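Instrumentation : le retour du régulateur de façade

Dans l'atelier de conditionnement de Devum, la salle de contrôle a été rénovée deux fois en dix ans. Les écrans tactiles y ont pris toute la place, ou presque. Sur les lignes, pourtant, les opérateurs continuent de regarder le petit boîtier encastré dans la porte de l'armoire, avec sa mesure en rouge et sa consigne en vert.

Le régulateur de température de façade devait disparaître avec la généralisation des automates. Il se vend toujours. Planetti, qui en assemble depuis les années quatre-vingt, a livré 3 486 appareils à fin juin, en majorité pour du remplacement. Les clients demandent la même découpe de panneau, le même bornier, et si possible les mêmes menus. 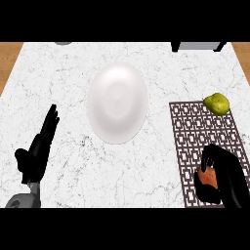
Temps de lecture : 2 minutes

La nouveauté se trouve à l'intérieur. Les modèles récents acceptent thermocouple, sonde Pt100 ou signal 4-20 mA sur la même entrée, là où il fallait autrefois commander une carte par type de capteur. L'alimentation universelle évite de tenir deux références en stock. Quant à l'autoréglage PID, longtemps boudé par les metteurs au point, il donne des résultats corrects sur les fours et les bacs chauffés. Il reste médiocre sur les procédés à fort retard, où l'on revient vite au réglage manuel.

Chez Damasceno, fabricant de résines, le service maintenance a remplacé 19 régulateurs pendant l'arrêt annuel. Le câblage existant a été conservé. Les difficultés sont venues des sorties alarme : certaines étaient à sécurité positive, d'autres non, et les schémas n'étaient pas à jour. Il a fallu reprendre chaque boucle une par une et vérifier l'état du relais hors tension.

La communication reste un point de discussion. Le Modbus RTU est souvent proposé en option, et beaucoup d'acheteurs s'en passent pour économiser sur un appareil qui coûte déjà plus de 600 euros en version complète. Windavik a choisi de l'intégrer d'office sur sa nouvelle gamme, avec une prise de configuration en façade. Le logiciel est gratuit, mais ne fonctionne que sous Windows.

Pour un remplacement à l'identique, on relèvera la profondeur disponible derrière la porte avant de commander. Les boîtiers actuels sont plus courts, les connecteurs débrochables le sont moins.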